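Planner stalls on two-arm grasp of a glass-fronted frame
Najwa Kanaan
Two arms, one planner, both grippers closing in on a picture frame from the long sides. The depth cloud has holes where the glass is and the planner gives up after 400 ms.

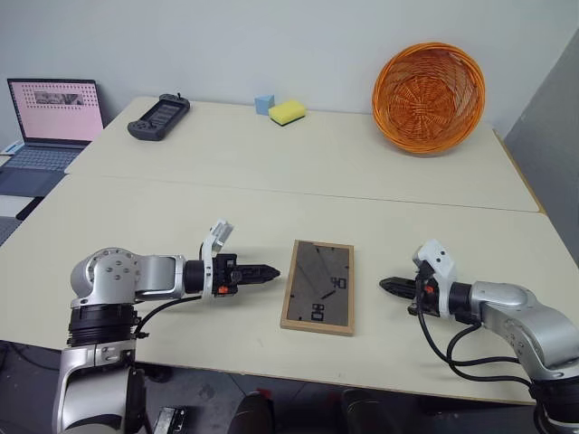 Pre-grasp pose, head camera

Is this perception or planning?

Tarek Abou Jaoude
Perception – fit a plane to the wooden border and fill the glass from that. Then raise the timeout.

Ute Reuter
Same trouble with mirrors in August. Never solved it.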